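# Linen library opens second counter in Grirnley

The Grirnley linen library has opened a second counter, giving borrowers somewhere to return and fold tablecloths, tea towels and striped picnic cloths without waiting behind people who are picking up.

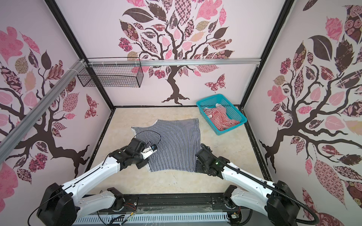
Borrowing stays at the front counter. Returns now go to the side room, where each cloth is spread flat, checked along the hems and folded before going back on the shelf. Plastic baskets are used to move the folded pieces between the two rooms.

The library lends household cloth the way other libraries lend books. Members can take up to 11 pieces at a time and keep them for 6 days, enough to cover a birthday lunch or a long weekend with visitors. Most of the stock was donated by households in Grirnley. The rest came from Griltier, a catering supplier that closed its local warehouse in July and passed on its table linen.

The Griltier donation made the change necessary. It included 40 large tablecloths, and the old counter was too short to lay one out at full width. They were being folded in the hallway, and several went back on the shelf with creases down the middle that had to be ironed out before they could be lent again.

Members are asked to wash cloths before returning them but not to iron them. Pieces should come back dry and loosely folded. Stripes and checks are kept apart from plain colours on the shelves, and borrowers can ask for a matching set when they book.

Small marks and loose threads should be mentioned at the counter. A cloth with a pulled hem is set aside for mending and can usually be borrowed again within a fortnight. Anything past mending is cut into cleaning rags, which are free to members from the box beside the door.

The folding method has changed as well. Square cloths are now folded in half twice, with the hems to the inside, so that they sit at the same width on the shelf. Long tablecloths are folded lengthwise first and then rolled. A printed sheet showing both folds is available for anyone who wants to do the same at home.

The shelving in the side room was supplied by Rarnico. The room was repainted over the winter, and new lights were put in above the folding area.

Membership costs $5 a year and covers everyone at the same address. The side room keeps the same hours as the front counter, with returns closing at 4:30 p.m. so that the day's cloths can be put away.

An evening on simple hem repairs is planned for the next school holidays. Members can put their names down at either counter and should bring their own scissors. Needles and thread will be supplied.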